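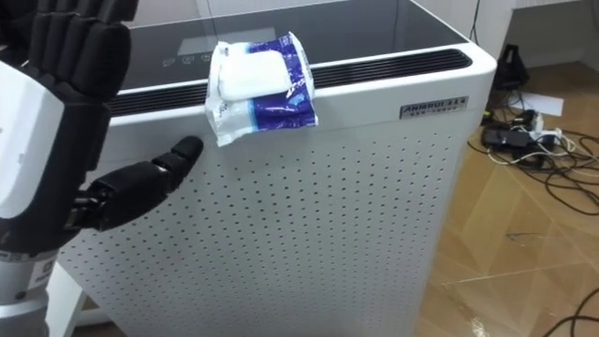

9/7/24

I have a bone to pick with the word "fresh." It's on everything in the cleaning aisle, and I've started to think it's the reason our homes smell so strange.

I grew up in a house that smelled like whatever was for dinner. Onions, mostly. On Sundays it smelled like shoe polish, and when it rained the hallway smelled like the dog. Visitors never said a word about it and I doubt they noticed, because their houses smelled like their own onions and their own dogs. Then I got my first apartment, and somewhere in that first month I picked up the idea that a clean room ought to smell like a waterfall.

I've been near a waterfall. It smelled like mud and wet rock, and a little like the sandwich I was eating.

Last month I decided to find out what my place smells like with nothing added. I put the plug-ins in a drawer, boxed up the candles (I own 10 candles, which is a ridiculous thing for a person to own in August) and switched to the plainest soap I could find at the Lodel on the corner. They only had one without perfume. It was on the bottom shelf, behind the mops, and it cost less than all the others, so you'd think they'd have sold out.

The first few days were rough! I could smell the sink. I could smell a towel I would have sworn was clean. There was something going on behind the trash can that I won't go into, except to say it had once been part of a pear. My whole kitchen had been keeping secrets under a layer of Alpine Morning, and I'd been paying for the privilege.

But I cleaned the drain, and I washed the towel on hot, and I pulled the trash can out and dealt with the pear. After that the place smelled like very little. Coffee until noon. Warm dust when the sun gets on the bookshelf. I liked it a lot more than I expected to, and I've kept it going.

My complaint about scented products is that they let you skip the part where you find the pear. A smell is useful information. It tells you the milk has turned or the dishrag has had enough, and we've been sold a way of turning that information off and feeling good about it. I fell for it for years. I used to give the bathroom a squirt of something called Linen Breeze before company came and count that as cleaning.

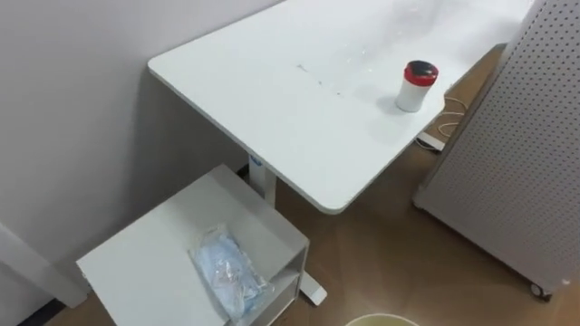

I also think it has changed what we expect from other people's rooms. I stayed at a small hotel in Grostalthorpe a while back, nice enough, good bed, and the room had been perfumed so hard I slept with the window open. When I mentioned it at the desk they told me guests complain if they don't do it. A room that smells like a room makes people suspicious now. They figure it hasn't been cleaned, when it's the heavily sprayed one I'd want to look at with the lights on.

And it's creeping into places where it has no business. My gym does it. The shoe store does it. There's a furniture shop called Iltalach out past the highway that pipes in something like vanilla and firewood, and I walked around in there for 2 hours trying to decide on a lamp and came out with a headache and no lamp. I'd have liked to know what the furniture smelled like. If I'm going to spend 300 dollars on a chair, that seems like a fair thing to want.

Now, I can hear the other side, because I live with the other side. Some people love a scented house, and it makes them happy to come home to it, and who am I to take that away? Fair enough. I kept one candle out of the box myself, a Magsi one that smells like oranges, and I light it when I'm in the tub. Lighting a candle on purpose, for an hour, because you enjoy it, seems completely fine to me. It's the stuff that runs day and night that I can't get behind - the plug-ins, the beads, the spray that goes off by itself and scares the cat.

So try going without for four weeks. Put it all in a drawer (don't throw it out, you may hate this) and get through the first bad days with a bottle of vinegar and a decent brush. Open a window if the weather lets you. Your nose needs a little time to come back, and some of what it tells you at first will be unflattering.

I did have a friend over last weekend and asked her, straight out, what my apartment smelled like. She stood in the doorway for a second and said, "Toast?" I'd had toast.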